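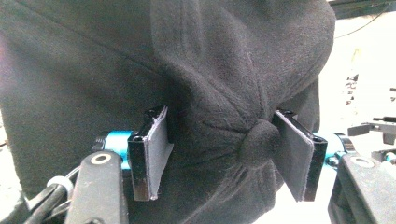

Workroom notebook, Garkbridge
5/14/19
Entry by Vibeke Hallgrímsson. Also in: Jordan, Brahim (morning only)

Caps again. The black brushed cotton ones for the Soomro order, 200 in all, and the question is still what to do about the crowns. Carrying on from Jordan's notes on the previous page, which stop halfway through the steaming. I have not tried to finish them for him.

State of things first thing: two boxes open on the long table, the rest still taped and stacked by the door. The open boxes had caps nested one inside the next, peaks all facing one way. The ones at the bottom of each stack are fine. The ones on top have been pressed down by the lid and the button has gone in, with the cloth folded round it. Brahim thinks the boxes are simply too shallow and I agree. The supplier's own box for the navy caps last year was deeper and we had no trouble with those.

Looked at the tops properly under the window. Notes on the cloth:

Black, soft, brushed on the outside. There is a fine fuzz on it that you only notice close up or with the light coming from the side. From arm's length it reads as plain matt black. Where the light lands flat on a panel it looks paler than it is, and I had one put aside as faded before I turned it round and saw it was the same as its neighbours. Anybody checking for shade should stand with their back to the window and turn the cap, and not decide on the first look.

Button is covered in the same cloth. The seams all run in to it and the cloth puckers there. Some puckering is from the sewing and will never come out, so please stop steaming for it (Jordan). What we want rid of is the deeper folds from the box, the ones that go across a panel instead of along the seam. If in doubt, push the button up from inside with a thumb. A box fold moves or opens out. A sewn pucker stays where it is.

Stitching on the seams good. I pulled at the panels on several and nothing gave. One had a loose tail of thread inside under the tape, trimmed it, no harm.

Steaming

Did three ways on caps from the first open box, same sort of fold on each as far as I could match them.

a) Steamer from outside, held off the cloth, cap on the head block. Fold softened and mostly went. The fuzz went flat in a patch where I lingered, and it looked shiny. Brushed it up after with the soft brush when it had dried and it came back, but you could find the place if you knew. Not happy with it as the normal method.

b) Steamer from inside, cap held upside down in the hand, then straight on to the block to cool. Best of the three. No shine. Slower, and your hand gets hot, so wear the glove. The glove is on the hook by the sink and it goes back on the hook by the sink.

c) Damp cloth inside the crown, then left on the block with no steam. Fold still there after lunch. Still there when I left. Could be left overnight but we haven't the blocks for that.

So (b) for anything with a fold across a panel. Leave on the block until the crown is properly cold to the touch. I took one off early and it sagged to one side while I was writing the label, and had to be done over.

Stiffness

Brahim raised this before he went. The front panels hold up on their own and the back ones don't, so a cap put down on the table looks right from the front and collapsed from behind. That is how this style is made and is not a fault. Soomro asked for soft caps and these are soft caps. I would not add any stiffener. If they ring and complain, the sample they approved is in the grey cupboard with their label still pinned in it, and it sags in the same place.

Squeezing the crown by hand at the top: cloth bunches up between the fingers and springs back most of the way when you let go. It does not spring back if it has been held like that under weight, which brings us back to the boxes. It also shows that a quick pinch to pick one up does no damage, so nobody needs to carry them about on two flat palms like a cake. Pick them up however is handy, only not by the button. The button is held by one fixing through the middle and if that goes we have nothing here to replace it with.

Lint

Worse than expected. Brushed cotton in black takes up everything in the room. The pale bits are off our own table cover, I am fairly sure, as they stopped turning up when I took the cover away and worked on the bare top. Cover now folded on the shelf under the window. Leave it off until this order has gone.

Sticky roller works on the panels. It is no good round the button or down in the seams, where it rides over the top and leaves everything behind. For those use the small stiff brush, outward from the button along each seam, then the roller once after. Do not do it the other way round. I did, and got to roll them all again.

The roller wants a fresh sheet more often than you think. A used sheet puts back about as much as it lifts.

Washing test

One cap only, taken from the bottom of a stack. Washed at 40 on the gentle setting in a net bag by itself, usual Brollex liquid, dried on the block.

Colour in the water: a little, greyish. Nothing on the white rag I put in with it that I could swear to, maybe a tint along the hem.
Shape: fine. Peak unchanged.
Crown: came up slightly tighter. Fitted the block without forcing.
Fuzz: a bit more of it, and uneven. Brushing evened it out.
Button: unchanged.
Puckers at the top: more marked than before. The cloth seems to have drawn in a touch and the seam thread hasn't.

I would still tell people to hand wash cool and dry it over a bowl or something of that shape. Eyvindur wants a sentence for the care card and I have given her: "Wash by hand in cool water. Reshape while damp. Dry away from direct heat." She may shorten it. The card is small.

Have kept the washed one, marked W on a bit of tape inside. It must not go in with the order. It is on the top shelf next to the tin of chalk.

Boxes

Rang Nolard about a deeper carton. They have one the same footprint and deeper by a hand, which would take a stack with room above it. Price not given, they will send it. They asked how many and I said I would confirm, as it depends whether we nest the caps the way they came or do shorter stacks with a sheet of tissue over the top.

Tried the shorter stack in one of the present boxes, tissue balled up under the top cap's crown to hold it up from inside. Closed the lid, put the tape gun and the ledger on it, left it over lunch. Opened it up after and the top crown was still round, no fold across, button standing up. Same again without the tissue and the crown had gone in on one side. So it may be that tissue alone does it and we don't need new cartons at all, but lunch is not a lorry. Will leave one packed over a few days under something heavier. Box is on the floor by the radiator pipe with DO NOT OPEN V.H. on it.

Tissue used was white. It leaves bits. See above on lint. Is there black tissue anywhere? Villads had some for the felt hats, possibly all used. Ask him.

Sorting

Done so far: 70 checked and sorted, of which most needed only the brush and roller. Three piles on the long table, left to right as you come in:

Left – ready, brushed, button up, tissue in.
Middle – box fold, wants steam from inside.
Right – query.

The query pile has: one with a pull in the cloth near the back opening, one where the two ends of the sweatband don't quite meet, one that smells of something like diesel though I can't see a mark, and the one I flattened with the steamer this morning. That last is ours to stand, not the supplier's.

Please don't tidy the piles together at the end of the day. If the table is wanted, lift the whole lot across on the trays in the same order.

Jordan, added after tea:
Did another lot from the middle pile your way, inside steam. Agree it is better. The big block is a shade too big for these and stretches the sweatband a bit, I changed to the next one down and they sit on it well. Also if you set the cap with the button exactly over the hole in the top of the block, the button drops into the hole and you get a dimple. Turn the block or put a bit of wadding in the hole. I put wadding in. Steamer needs descaling, it spat twice, both times on my sleeve and not on the cloth. Sorted total now 103.
J.K.

Good, noted about the wadding. Have put a second piece in the small block too.

To do next

Descale the steamer (Jordan has the sachets).
Ask Villads about black tissue.
Open the next two boxes from the stack by the door and see if they are as bad on top. If they are all like that, write to the supplier before June with photographs of a few crowns.
Check the packed box by the radiator pipe.
Care card wording back from Eyvindur.
Fresh sheets for the roller, we are on the last one.
Brahim to look at the diesel cap, his nose is better than mine today.

Left window on the catch for the damp. Iron off, steamer off at the wall.
V.H.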